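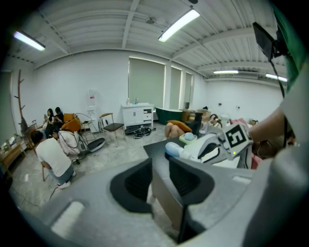

Colleague from the Moura room asked whether the bath corner stays as it is through September or gets broken down again after this round. Answer: it stays. Moving the tub costs half a day and the floor marks never line up afterwards.

Room notes, started 9:50.

Layout: green freestanding tub against the back wall, cartons and the low black side table by the windows, couch on the right side. Blinds down on all three windows. With them up, the black tabletop picks up a stripe of glare after lunch and the pale green pieces wash out against it. Leave them down, overhead light on.

Table items: the Marilum set (pale green and light blue) stays together on the dark table. The tray is light enough to slide if anything is set down at its edge. Tried a square of shelf liner under it, held fine, but the liner curls at the corners. Will cut a smaller piece so it does not show past the rim.

Toiletries: worked through the pump bottles next. Order on the sheet is upright, tipped, flat on the side. Check the collar on every bottle before it goes over - a quarter turn loose is enough to leak on the table. Weighed one refill before and after 50 tips with the collar tight: lost 2 g, most of it probably from the nozzle. Acceptable. Wipe the nozzle between rounds or it strings.
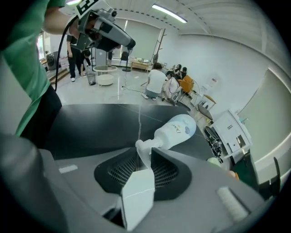
Dove pump bottle, tipped position, pump head down and to the left.

The full bottle wants to roll back onto its label when laid flat. A half-full one sits wherever it is put, but the contents take a while to settle and the weight shifts late. Going with full bottles for the tipped position and half-full for flat. Changed on the sheet, line 31.

Cushions: the orange-yellow one and the pink pillow go back to the couch at the end of the day. They were logged as bath items last time, wrong category. Corrected under Gastgate 3115.

Supplies: paper towels low. Rirno order has the refill pouches but no spare pumps, need to add those. The pouch spout does not fit the bottle neck, so use the funnel from the sink drawer and rinse it straight after.

Open:
- shelf liner, cut down and retest
- label the cartons on the side facing the room
- second wipe-down of the black table, soap film dries dull and shows under the ceiling light
- ask Moura for their bottle weights, same fill levels as ours

Stopped 4:15. Bottles capped and back on the shelf, collars checked.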